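Bag notebook, May. Doherty bench, started 9:20

Picking up from the last page, which stopped mid sentence when the phone went. Was saying: the black Drukel bag is the one to work with, the other two samples are back on the shelf with tags on. If you need them they're behind the webbing rolls. Don't cut the tags off.

Point of today: pack the toiletries set into the bag standing up, no hands holding it open. Does it stay open, does it stay standing, where do the bottles end up. Nustholm want an answer on the side panels before they commit to the fabric, and I'd like to give them something better than "seems fine."

Set up on the white top. Bag to the back and a bit left, mouth up, corner pointing toward the middle. Bottles laid down, not stood up. Irfan wanted them standing, in a neat row like a shop. I said lying, they lie down in anybody's bathroom drawer and in the box they ship in. We can do standing some other time.

Bag out of its wrapper last night, left open on the shelf overnight with a rolled towel in it. Towel out this morning. Rear edge still doing its peaks thing, doesn't want to run straight. Tried pressing it down with a thumb, came back up after a minute. Leave it. It's a soft bag and it's going to do what it does.

Weighed everything first. Empty bag 400 g on the kitchen scale, same scale as before, the one with the cracked corner. Full set plus bag 1430 g. Wrote both on the tag as well, the tag is where people look.
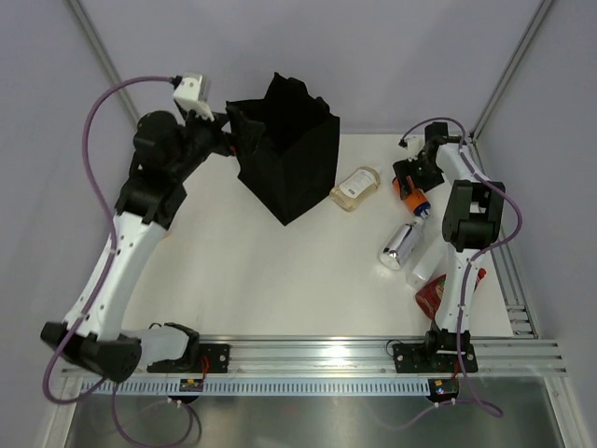

Order of packing matters more than I thought it would. Orange first. Reasoning (mine, Dzintra disagrees) is that it's a good one to sit at the bottom and hold the front panel out. Then the rest in whatever order they come to hand. Tried the opposite, orange last, and the bag had already slumped toward the front by then and the mouth had gone to an oval with one lazy side. Had to open it up again by hand. Counts as a fail on my sheet.

Notes from the morning, in no order:

- Front corner is the strong part. The two flat panels meet there and it holds itself up like a folded card. Whoever patterned this got that right.
- Rear flap wants to fall in when the bag is empty. With something in the bottom it's better, stands behind and stays out of the way. Don't know why weight in the bottom helps a flap at the top but it does. Ask Liesl.
- Black lining in a black bag. Can't see a thing in it. I know, I know, everyone has said so. Writing it down again so it's in the book with a date near it (well, a month).
- First bottle in should go down gently. Dropped from the rim it hits the base and the whole bag walks backward a little. Lowered, no walking.
- Slick tabletop doesn't help. Slamet suggests a scrap of drawer liner under the bag. Said no for now, customers have slick counters too. Might do it as a seperate run.

10:45, coffee. Dzintra came by with the new thread cards and looked at the bag for a long time without talking, then said the binding on the rim is too light. She would go one weight up and double it at the back only. Her argument: the rim is doing all the work of staying open and the panels are just hanging off it. My argument: the panels at the front corner are holding the rim up, pull the corner out and the rim goes flat. Probably both. We agreed to make one up her way and see.

She also says the lining should be light gray and she's been saying so since the first sample. True. It's in her handwriting four pages back.

Lining question properly then, so it can go in the note to Nustholm:

Black lining hides stains, that was their reason. Fair. But this is a bag you reach down into, it's deep for its width, and the things going in it are small. A dark bottle in there is gone. You feel around for it. Irfan timed himself finding the small one by feel and it was long enough that he started laughing. Didn't write the time down, sorry. Will redo.

Anything bright shows, at least if it sits near the front and there's light from above. So if we're stuck with black then the set itself should carry color up at the cap end. That's a cheap change for them, caps come from Gremcombe in whatever color you like. Not a cheap change if they've already bought caps. Eduard thinks they've bought caps. Eduard to find out.

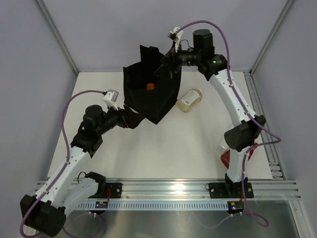
Caps up, by the way. Put that on the packing card in big letters. Cap down in this bag means you're pulling out bottles by the base to read which one it is, and a tall one lying cap down against the front panel pushes the corner out crooked. Cap up it leans into the corner and stays there.

Leaning is fine. I had wanted them all upright and tidy and wasted half the morning on that. The bag isn't a crate. They lean, they settle, the next one in pushes the last one over to the side. What we need is that they don't tip right over and roll under, and with the full set in they can't, there's no room. With only one or two in they can. So the worst case is the half packed bag and that's also how most people will carry it, come to think of it. Half empty on the way home.

Idea: one loop of elastic inside the front corner. Just the one. Takes the first bottle, everything else leans on that. Slamet is cutting a strip now from the offcuts, the wide soft kind, not the braided. Placement about a hand's width down from the rim. If it's lower you can't find it in the dark (see above, lining).

12:10. Elastic in, tacked by hand, ugly. It's a tack, it's allowed to be ugly. Tried with the orange bottle. Good grip going in, a bit too good coming out, the bag comes up off the table with it. Loosen by a finger. Tried again, better. Liesl's opinion is that any loop at all will make people think the loop is for something special and they'll put the toothbrush in it. She may be right. I don't mind if they put the toothbrush in it.

She also answered the flap thing: the base panel is cut slightly bigger than the walls, so when you weight the base it pulls down flat and the back wall gets yanked straight, and the flap goes up along with it. Empty, the base puckers and the back wall goes slack. So for the photo on the box they should put something heavy in. She's done bags longer than the rest of us put together so I'm taking that as settled.

Then could we put a stiffener in the base and skip the whole problem? Cost, and it won't fold flat for shipping. The order is 887 bags and they go out flat in cartons, that was the one thing Nustholm were firm about from the start. So no board. Maybe a removable one, a piece of felt? Parked. Eduard likes felt, Eduard likes felt for everything.

After lunch did the long run. Pack, unpack, turn the bag a quarter, pack again. 13 times with no help opening the mouth. Sheet is in the folder, short version:

Mouth stayed open enough to get a bottle in every time. Got narrower as it went, the back edge relaxes. By the end you wanted to give it a tug but didn't have to.
Bag fell over once. My sleeve. Not counting it but writing it down.
Corner seam no change. Looked with the loupe. One stitch slightly proud near the point at the bottom, was like that on arrival, compare with the intake note.
Side panels have started to crease along the line where it was folded in the wrapper. Will that steam out? Try on sample two first, not this one.
Fuzz on the lining where the elastic rubs. Only the tack, hopefully.

Dzintra's rim version won't be ready today, machine is threaded for the green job and she isn't going to rethread it for me. Fair enough.

Things still open:

Gray lining costing, ask for the same cloth in light gray and in the sand color. Minimum length?
Caps, Eduard to call.
Elastic: width, and does it go in with the side seam or get its own bar tack. I vote side seam, one less operation.
Steam test, sample two.
Find-by-feel timing. Use someone who hasn't seen the set before. Not Irfan.
Does the bag stand on carpet. Forgot all about carpet until I was sweeping up. Try the runner by the front door.
Zip or no zip. Nustholm said no zip, then in the last email said "closure tbc." Need a straight answer from them, a zip changes the whole rim and Dzintra's doubled binding would be for nothing.

Note for whoever has the bench tomorow: leave the bag as it is please, open, at the back. Don't fold it. If you need the top for cutting put it on the shelf with the towel in it, towel rolled not balled. Bottles go back in the shallow tray, not in the bag, I want it to start empty. Scale is on low battery, spare is in the thread drawer, left side.

The intake note for this sample says "handle drop" with a question mark and I can't find what we meant by it. Slamet thinks it was the length of the strap from the other sample and got written on the wrong card. Checked his strap figure and it doesn't match either. Crossing it out unless somebody shouts.

4:50, stopping. Draft to Nustholm half written, saved in the Drukel folder, needs the sheet attached and Liesl to read it over before it goes.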